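How do you start again after failing the same exam twice?
Posted in Personal Growth > Motivation and Setbacks 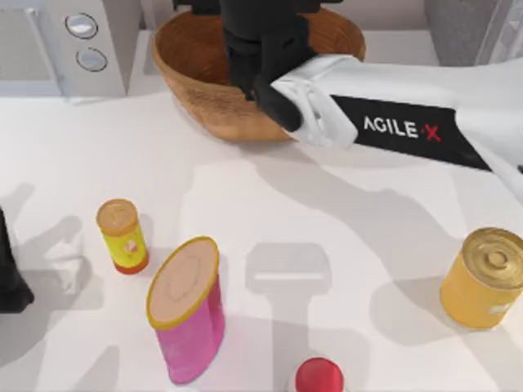
Bethel Tesfamariam wrote:

I failed my bookkeeping certificate for the second time on Tuesday. The pass mark is 300 and I was 7 points short. The first time I was much further off, so I know I have improved, but it doesn't feel that way. I work full time in Ustbridge and study after supper, usually until I can't keep my eyes open. My family keeps telling me that failure is part of success. I believed that after the first try. Now I can't open the book.

The next sitting is in July and I have to sign up soon or wait until the one after. Has anyone gone for a third try at something? How did you get yourself to sit down and begin? I'm not looking for study tips as much as how to get my head right.

3 replies

Mwajuma Mwakalinga wrote:

I passed my driving theory on the third try and a nursing entrance test on the second, so I know the feeling with the book. What worked for me was leaving it shut for a full week, with the date I would open it again written on the calendar. When the date came I did 25 minutes and stopped, even though I could have gone on. I did the same the next day. After a couple of weeks I was back to normal hours.

I would also look at when you study. If you are falling asleep over it, you are teaching yourself that the book means being tired. I moved mine to before work. I got less time but remembered more of it.

One more thing. Ask for the score breakdown if they give one. With a gap that small it may be one topic you are losing points on. I kept rereading the chapters I already knew because they made me feel better.

Sign up for July if you can afford the fee. I never studied properly without a date.

Aldo Dal Bello wrote:

Just keep going. Winners never quit. My cousin in Dresano failed everything and now he has two shops.

Kimutai Bakilana wrote:

I agree with most of what Mwajuma said, but I'm not sure about signing up right away. I rushed into a third try at a surveying exam and did worse than the second time. I skipped a sitting, then passed. If you still can't open the book after the week off, there is no shame in taking the later date.

Also, tell your family what you need from them. Mine meant well with the sayings, but what I needed was somebody else doing the dishes.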